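Stavwood 家用橡木浸桶套装：花703块，给便宜红酒补一段贵族履历

酒柜下层 / 器具测评
4月14日更新，补充了清洗部分和第二轮的味道

我家喝酒的预算，长期处在一个尴尬的位置：比超市货架最底下那排高一点，比酒商愿意跟你握手的那排低很多。这个价位的红酒有个共同点，背标上全写着“橡木风味”，喝下去的感觉是酿酒师站在酒罐旁边，大声朗读了一遍“橡木”两个字。

所以当我看到 Stavwood 的这套东西时，心里是动了一下的。厂家的说法很朴素：把酒倒进玻璃罐，放一根烘烤过的橡木条，等几天，酒就会“拥有陈年的结构”。我也在沙发上放了很多年，没有长出什么结构，但还是下单了。

先把立场交代清楚。套装是我自己花钱买的，703元，从 Sukprasert 的网店下的单，他们主要卖进口酒，器具算副业。没有优惠码，没有人请我吃饭，要是有人请，这篇可能会写得温和一点。

盒子里有什么

一个1000毫升的玻璃罐，带硅胶圈和木盖。6根橡木条，分成轻度、中度、重度烘烤，各占三分之一，分别用纸袋包着。一把不锈钢长夹，用来把木条捞出来。一个滤网漏斗。还有一本小册子，字体优雅，行距宽得可以在里面散步，真正有用的内容占了一页半，其余部分在讲森林。

玻璃罐的做工确实不错。壁厚，口部磨得圆，倒酒时不怎么挂滴，单拿出来当醒酒器用也不丢人。盖子就差一些，木头部分和硅胶圈之间有点松，盖上以后总觉得还差最后那一下。我第一次以为没盖好，来回按了好几遍，后来接受了它就是这样的性格。

长夹是全套里最让我意外的。咬合很紧，夹湿木条不打滑，长度也刚好能探到罐底。现在它的主要工作是从泡菜坛里夹萝卜，表现稳定，我给它单独打满分。

漏斗的滤网偏粗，木屑能挡住，细末挡不住。厂家在册子里建议“静置后缓慢倾倒”，这句话翻译过来就是滤网偏粗。

怎么用

流程简单到让人怀疑那本册子为什么要印那么厚。罐子用热水烫一遍，晾干。选一根木条，用开水快速过一下。把一瓶750毫升的酒倒进去，木条放进去，盖上，放在阴凉处，每天尝一小口，觉得差不多了就把木条捞出来。

问题马上就来了。一瓶酒750毫升，罐子1000毫升，剩下的那截空间里全是空气。喝红酒的人都知道，空气这东西，头一个钟头是朋友，过一晚就变成不肯走的亲戚。厂家对此的回答是“适度的氧化有助于单宁柔化”，语气之从容，让我想起小时候把菜炒糊了的长辈说这样比较香。

我的办法是多倒三分之一瓶，倒到离罐口一指宽。这样一来，每次要开两瓶，第二瓶剩下的部分只能当晚喝掉。这是整个测评中执行得最严格的一个环节。

册子上建议的最长浸泡时间是192小时。我很喜欢这个数字。写“八天”会让人觉得随便，写“192小时”就有了实验室的气味，仿佛第193个小时会响起警报。我特意在手机上设了提醒，到点的时候我正在地铁里，什么也没有发生，酒在家里继续泡着，又多泡了一个通勤高峰。

第一轮：给便宜酒补课

第一瓶试的是手边最普通的一款餐酒，没有年份故事，没有家族徽章，酒标上画了一只看不出品种的鸟。原本的味道是甜红果加一点生青的尾巴，酸度还行，中段空，咽下去之后嘴里很快恢复和平。

放的是中度烘烤的木条。第一天几乎没变化，多了一丝像刚打开新抽屉的气味。第二天，抽屉变成了香草味的抽屉。第三天开始有意思，中段那块空的地方被填上了一些东西，有点烤面包，有点可可，单宁也多了，轻轻抓着舌头两侧。我当时甚至有点激动，倒了一杯给家里人，没说是什么，对方喝了一口说“今天这个还可以”。在我家，这属于最高级别的评语，上一次出现还是换了新油烟机的时候。

如果我在第三天停手，这篇文章会短很多，结论也会光明很多。

可是我有192小时。第四天还好。第五天，果味开始往后退，像聚会上那个发现自己不认识任何人的客人。到了第六天，木头已经坐在主位上说话了。最后捞出木条时，杯子里是一款非常诚恳的木头饮料，略带葡萄香气。我喝完了，出于对预算的尊重。

所以第一条经验：册子上的时间可以直接砍掉一半以上。便宜酒的果味本来就薄，它撑不住那么多橡木，硬撑的结果就是一个小个子穿了件特别大的大衣，远看有气势，走近了找不到人。

第二轮：不该动的酒

人总会膨胀。第一轮里第三天的那杯给了我错误的信心，于是我把手伸向了一瓶 Flurkosstead 的赤霞珠。这瓶酒是二月买的，本来打算留到有事庆祝的时候再开，等了一阵，没有事，就把测评当成了事。

Flurkosstead 这家酒庄的酒，我印象一直不错，黑醋栗的味道干净，本身就有进桶，桶味收得很克制。给它再加一根木条，好比给一个已经穿好西装的人又套了一件西装。我知道，但我想看看。

这次用的是轻度烘烤，只泡了两天。香气里多了一层椰子，跟原来的桶味打了个照面，双方都有点尴尬。口感确实更厚，可原来那条清楚的线条糊掉了，收尾还多出一点涩，粗粗的，像没砂过的桌沿。同一批的另一瓶我原样开了对比，差距明显得让人心疼。家里人这次的评语是“你上回那个呢”。

第二条经验：自己有桶味的酒，请放过它。这套东西适合干净、简单、没进过桶的酒，最好酸度还高一点。册子里倒是写着“适用于一切红酒”，下面还有一行小字写“以及白酒、威士忌、手工醋”。我觉得再给一页纸，他们会写上洗发水。

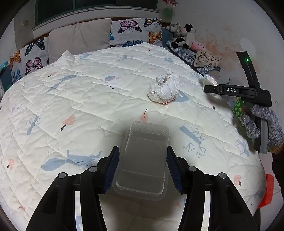
第三轮：白葡萄酒，意外地好

本来没打算试白的。那天剩下一瓶没进过桶的霞多丽，苹果和柠檬味，瘦瘦的，酸得很有原则。我心想坏了也不可惜，就把重度烘烤的木条丢了进去，放进冰箱。

低温下味道出来得慢，这反而成了优点，每天的变化都小，容易刹车。第二天晚上，多了一点烤坚果和黄油吐司边的感觉，酸还在，酒体圆了一圈。我当晚就把木条捞了出来，算是我在整个测评期间表现出的唯一一次自制力。

配了一盘煎鸡腿，很舒服。我不会说它像那些名贵的桶陈霞多丽，它像的是一个认真听过名贵霞多丽讲座的人，笔记做得不错，偶尔引用得也恰当。以这瓶酒原来的价钱，我已经很满意了。

后来又用红酒试了一次冷藏浸泡，效果比室温稳，只是要提前拿出来回温。如果你只打算记住这篇里的一个操作建议，就记这个：放冰箱。厂家册子里对冰箱只字未提，大概是觉得冰箱跟森林的意境不搭。

烘烤程度到底差多少

轻度的给椰子和生木头味，最容易出戏，除非酒本身果味很浓，否则我不建议碰。中度最稳，香草、烤面包、一点甜香料，新手从它开始就行。重度的闻着吓人，刚拆袋时像有人在隔壁烧烤，放进酒里反倒比想象中收敛，咖啡和焦糖的味道居多，用在白酒和偏甜的红酒里都可以，时间短一点。

每根木条厂家说可以用两次。我试了中度那根的第二次，味道大概剩一半，要泡得更久才有感觉，而泡得越久，空气的问题就越大。所以第二次更像是厂家对你的一种安慰。要是不介意，可以拿来泡料酒，我做了一回红烧肉，没吃出区别，但心理上觉得高级。

清洗和收纳

罐子口宽，手能伸进去，这点要表扬。染色也不严重，温水加小苏打晃一晃就干净。木盖不能进洗碗机，我没有洗碗机，所以这条守得特别好。

硅胶圈会吸味，第一轮结束后闻着还是香草，第二轮之后闻着像香草和后悔。拆下来泡一夜白醋水能好很多，装回去的时候要注意方向，有一道细棱的那面朝下，装反了盖子会更松。册子没写，我是装反了一周之后发现的。

用过的木条必须彻底晾干再收。我第一次晾得不够，套回纸袋放进抽屉，几天后长了一点白毛，只好扔掉，等于损失了一根的第二次生命。现在我会把它们竖着放在通风的地方晾上好几天，完全干透再装袋，袋子上写清楚泡过什么。写清楚这一步别省，把泡过赤霞珠的木条放进霞多丽，会得到一杯颜色非常可疑的桃红。

和 Brilteck 那款比

买之前我还看过 Brilteck 的同类产品，后来从朋友那里借来用了两个周末，也说几句。那款走科技路线，底座带电，会慢慢转动，还有一圈蓝灯，配一个手机应用，能告诉你“您的葡萄酒正在成熟”。我看着那行字，一度觉得它是在暗示我。

转动确实能让味道出得快一些，中度木条一天半就有了 Stavwood 三天的效果。代价是声音，放在客厅里是轻微的嗡嗡声，到夜里就成了一只很有耐心的虫子。另外它的木头是小方块，装在金属笼里，倒酒省事，清笼子麻烦，缝里老是卡着碎渣。

论出来的味道，两家差得不多，盲着喝我只猜对过一半，跟抛硬币打了个平手。Brilteck 更贵，也更占地方，适合喜欢给电器找插座的人。Stavwood 安静，好看，摆在架子上会有客人问，问完之后你就得解释，解释完他们通常会要求喝别的。

替换木条的价格

这里必须抱怨。单买一组替换木条的价钱，够我直接买一瓶本来就进过桶的像样红酒，还是由专业人士负责的那种。换句话说，套装里附带的那几根用完之后，这门生意在算术上就站不住了。

Sukprasert 的客服倒很客气，我问有没有散装的，对方说没有，又推荐我看看他们的西班牙陈酿，说“喝起来很接近您想要的效果，而且不用等”。我觉得这位客服是整条供应链里最懂产品的人。

也有人自己去买酿酒用的橡木片，便宜得多，放在茶包袋里泡。我也打算试，前提是先确认买到的是食品用途、没有处理过的木料。五金店那种千万不要，再香也不要。

值不值

看你想要什么。要是想靠它省钱，趁早打消念头，账我已经替你算过了，还算得很难过。想把餐酒变成名庄，也别指望，葡萄的底子在那儿，木头帮不上那么大的忙。

但如果你像我一样，对“桶味到底是什么味”一直停留在背标的水平，这套东西很有教学意义。同一瓶酒，每天尝一口，看着香草和烤面包一点点冒出来，再看着它们过了头，比读多少品酒笔记都管用。我现在在外面喝到桶味重的酒，能分得出是哪种烘烤在说话，虽然同桌的人都不太想知道。

优点：罐子扎实，夹子出色，中度木条在短时间内效果明显，冷藏泡白葡萄酒有惊喜。

缺点：盖子松，罐子容量和一瓶酒对不上，建议时间过长，替换木条定价过于自信，册子里的森林太多。

评分：满分十分，给六分半。夹子单独卖的话我会再买一把，泡菜坛那把最近有点忙不过来。

补充一条，有读者问能不能泡威士忌。能，我泡了一小杯的量，轻度木条，一个晚上。味道变甜了一点，颜色深了一点，早上起来发现盖子又没盖严，少了一点。厂家管这个叫“天使的份额”。我家的天使在厨房，盖子的问题已经发邮件去问了，等回复来了再更新。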